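Section 4. Setting up color on the Plalau display

Read this section before you touch the color menu. The quick-start card says the display is "ready to use out of the box." It will turn on out of the box. Whether the colors are any good is another matter, and the steps below let you find out for yourself.

Before you start

Let the display run for 2 hours. The card says a few minutes is enough. Our own checks don't support that.

Close the blinds or wait until evening. Turn off any lamp that shines on the glass.

CAUTION: Do not run the Nevow update while the color menu is open. The menu will freeze and you will have to unplug the display.

4.1 Turning off the extras

1. Press Menu and go to Picture, then Mode. Choose Standard. Vivid is there to sell displays in bright stores.

2. Turn off Smart Contrast, Eye Care and Auto Tint. Auto Tint turns itself back on after an update, so check it again each time.

3. Set Brightness to 100 and work down until white pages stop bothering you. The number itself means little, and two displays set to the same number may not match.

4.2 Checking red

Red is where most displays cheat. Too much saturation looks impressive on the shelf and wipes out the small changes in tone that make a solid shape look solid.

1. View the picture below at full size.

2. Compare the top face of the cube with the side below it. The top should be lighter and slightly pink. Look for a faint, paler streak running left to right near the middle of the top face. 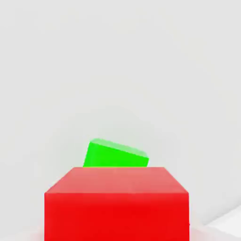
3. If both faces look like the same flat red, lower Saturation one step at a time until the top face separates from the side. If you run out of steps, go back to 4.1 and check Auto Tint.

4. Press Save. Backing out of the menu without saving throws your changes away with no warning.

NOTE: The Sembiring color profile is described on the download page as "studio grade." Dinesh Sivakumar tested it for this guide on two displays and got a worse red on both. Install it if you like, but keep a copy of your old settings.

4.3 When to repeat this

The sales sheet claims stable color for 2,000 hours. We would check again at 1,000, and after every update. Sugeng Oei keeps the list of known update problems in Section 9.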